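Chapter 6

Comparing Grippers and Camera Positions

Chapter 5 ended with a two-arm station that could be switched on, homed and driven from a controller. This chapter is about deciding whether the parts bolted to that station are the right ones. You will compare two gripper designs, then two places to put a camera, and you will learn to record the results so that another person can repeat them.

The examples come from the Trillgate bench, a red-walled box with a front rail and two arms. The arms share one floor, so each can reach into the other's space. The objects are ordinary ones: a pencil cup with colored pencils, a magazine, a soft pouch and a plush toy. They were picked for the trouble they cause. A magazine is thin and flat and gives the fingers little to close on. Cloth folds when it is touched. A cup full of pencils is easy to grip and easy to tip over.

6.1 What the Cameras See

A fixed camera shows both arms and the whole layout. It is the best view for planning a reach and for spotting a collision before it happens. Its weak point is the last inch, where the wrist often hides the object it is about to pick up.

A wrist camera has the opposite problem. It sees the target closely but loses the rest of the floor, and its view changes every time the arm moves. Compare the three views below. The first is from the fixed camera and the other two are from wrist cameras.

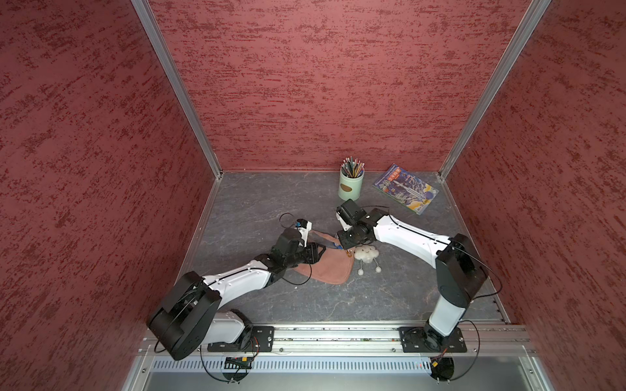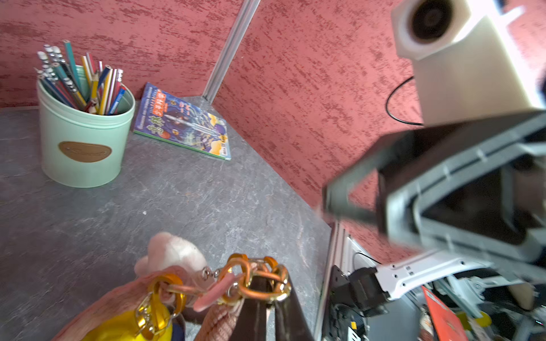
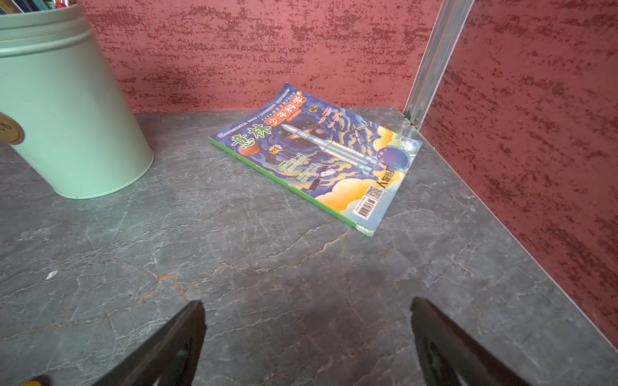

Look for the pencil cup and the magazine in each view, and note how much of the magazine cover you can make out.

6.2 Setting Up a Fair Trial

A trial is one attempt at one task with one set of parts. Change a single part between sets and leave everything else alone. If you swap the gripper and move the camera on the same afternoon, you can't say which change made the difference.

Run 40 trials for each setup. Put the objects back on their marks before every trial, including the ones that failed. Use the same controller settings throughout, and write them at the top of the log sheet.

Score each trial as a success or a failure. Decide what counts before you start. For the pouch, the Trillgate rule is that it must leave the floor and stay in the fingers for 2 seconds. A pouch that is dragged is a failure, even if it ends up in the right place.

6.3 Reading the Results

The full Trillgate log holds 1,412 trials across all setups, of which 1,132 were scored as successes. That total tells you little by itself. Most of the failures came from the magazine, and a gripper that was tested mainly on the cup will look better than it is. Always split the log by object before you compare one gripper with another.

Two gripper designs are used in the rest of the chapter. The Herness has straight, narrow fingers. The Lidden has wider fingers with soft pads.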